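Home > Laundry & Folding > Your Questions
Home Blog FAQ About Contact
January 10, 2026
By Ekene Nwosu

I get a lot of messages about folding clothes on the bed, so I've finally put the usual ones in one spot. I run a small blog out of Bellis and I am not a professional organiser, just someone with a lot of jeans!

Why do you fold on the bed and not a table?
It's the biggest flat surface I've got, and I like having the piles along the side where I can reach them. I also have to clear it before I can go to sleep, so the job gets finished.

What do you do about socks?
I do them early, while I've still got patience. Lay the pair one on the other, toes together, then fold in half and in half again. I gave up balling them years ago – it stretches the cuffs something awful.
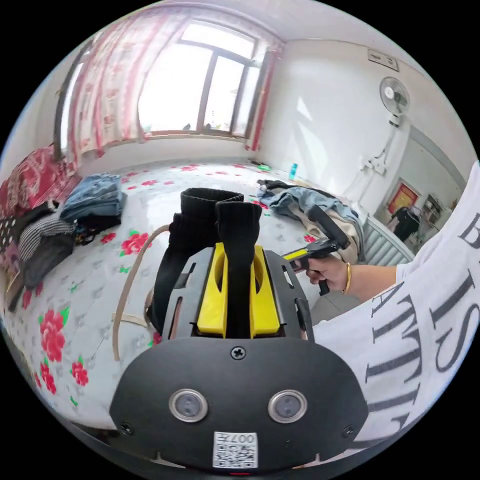
Black socks, rose-print bedding.

Do you have to iron jeans first?
I never do. Give them a good shake, lay them out flat and smooth down each leg with your hand, starting at the waistband. Then one leg over the other, tuck in the pointy bit at the seat, and fold up from the hem.

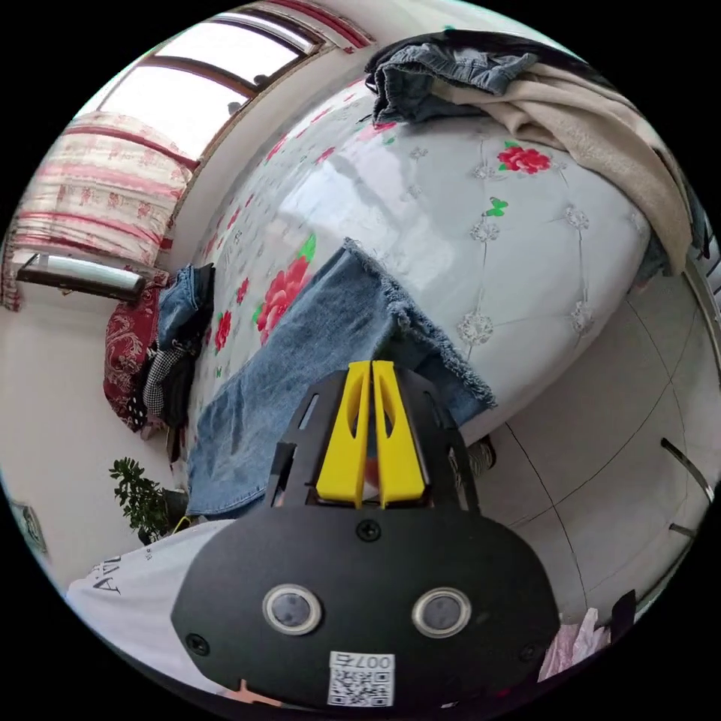
Thirds work for most drawers. If yours are shallow (mine in the old Dirow flat were hopeless) try quarters and stand them on end.

What about frayed hems?
I love a frayed hem but it'll catch on everything. Fold so the fringe ends up on the inside, and don't go pulling at loose threads. Snip them if they bother you.

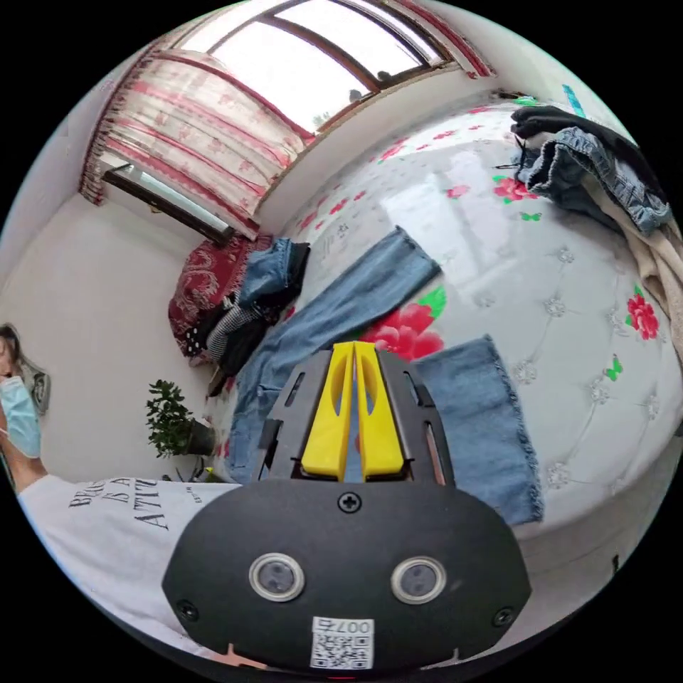

Same goes for cut-offs and denim skirts. Anything with a raw edge gets folded inwards at my place.

How many pairs should I keep?
No idea, sorry! I had 17 at one stage and got rid of a few last August. Keep the ones you wear.

Can I send you a question?
Please do, the contact page is the best way. I read everything, though I'm a bit slow to answer.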